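Mitwirkende gesucht: Das Protokoll und seine Feinde
Eine Schreibwerkstatt für Menschen, die in Vereinen mitschreiben müssen

Veröffentlicht am 19. März 2024

Wer einmal in einer Mitgliederversammlung kurz aus dem Fenster geschaut hat, während die Schriftführung neu besetzt wurde, kennt das Gefühl danach. Man ist gewählt, einstimmig, bei eigener Enthaltung. Ausgebildet wird man für dieses Amt nirgends. Man bekommt einen Ordner, in dem vorne das Protokoll von vor drei Jahren liegt und hinten eine Rechnung über Bratwürste, und dann viel Glück.

Die Schreibwerkstatt Okatora in Sterkow sucht für ihren nächsten Durchgang 19 Personen, die Vereinsprotokolle führen, führen sollen oder sich noch dagegen wehren. Vorkenntnisse brauchen Sie keine. Leidensdruck ist von Vorteil.

Wir arbeiten an echten Texten, von den Teilnehmenden mitgebracht und vorher geschwärzt. Im letzten Durchgang hatten wir einen Kleingartenverein, der unter dem Punkt "Verschiedenes" mehr Seiten produzierte als unter allen übrigen zusammen, und einen Chor, der seit Jahren denselben Beschluss zur Anschaffung neuer Notenmappen fasst. Die Mappen gibt es bis heute nicht. Der Beschluss ist allerdings sprachlich tadellos.
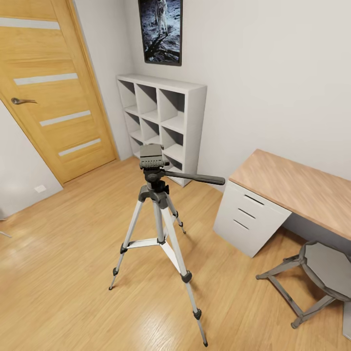

Was wir machen

Verlaufs- und Ergebnisprotokoll auseinanderhalten, und zwar so, dass man es auch dem Vorstand erklären kann. Beschlüsse so formulieren, dass sie im Dezember noch dasselbe bedeuten wie im Frühjahr. Anträge mitschreiben, deren Antragsteller beim Reden die Meinung wechselt. Den Satz "Es entspann sich eine lebhafte Diskussion" durch etwas ersetzen, das stimmt und trotzdem keine Austritte nach sich zieht.

Dazu kommt ein Abend über Zwischenrufe. Er ist erfahrungsgemäß der lauteste.

Geleitet wird die Werkstatt von Kerttu Kinnunen. Sie hat lange Sitzungsberichte lektoriert und reagiert auf das Wort "diesbezüglich" mit einer Blässe, an die man sich gewöhnt. Raili Pesonen übernimmt die Einheiten zu Fristen, Anlagen und Unterschriften. Sie wird Ihnen sagen, dass Ihre Anwesenheitsliste nicht reicht. Sie hat damit meistens recht.
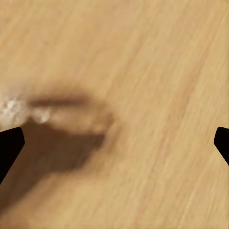

Die Werkstatt läuft über 26 Wochen mit je einem Abend. Zwischen den Abenden schreiben Sie ein kurzes Protokoll über eine Zusammenkunft Ihrer Wahl. Familienessen sind zugelassen, müssen aber vor Abgabe von allen Beteiligten genehmigt werden, was den Schwierigkeitsgrad realistisch abbildet.

Am Ende entsteht eine gemeinsame Handreichung, die im Heft Fontes erscheint. Ihr Name steht darin, sofern Sie das wünschen. Ein Honorar gibt es nicht, eine Gebühr auch nicht, Kaffee in ausreichender Menge. Wer einen längeren Weg hat, bekommt die Fahrtkosten zweiter Klasse erstattet. Eingereicht wird auf dem Formular, das Frau Pesonen entworfen hat, und ausschließlich auf diesem.

Für die Bewerbung brauchen wir eine halbe Seite zu Ihrem Verein und Ihrer Lage sowie ein Protokoll von höchstens 2 Seiten, gern ein misslungenes. Namen bitte unkenntlich machen. Bei einem Kegelklub genügte es neulich nicht, den Vornamen zu streichen, es gab dort nur einen Zahnarzt. 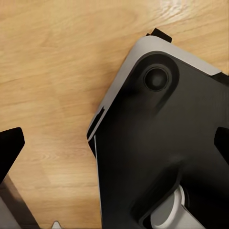
Kann ich mich auch zu zweit mit meiner Stellvertretung bewerben?
Gern, Sie belegen dann aber zwei Plätze und reichen zwei verschiedene Protokolle derselben Sitzung ein. Bitte vorher nicht absprechen.

Bewerbungen per Post an Schreibwerkstatt Okatora, Postfach 2090, Sterkow, Kennwort "Karnirico". Das Kennwort hat keine Bedeutung, es wurde in einer Sitzung beschlossen, zu der das Protokoll fehlt.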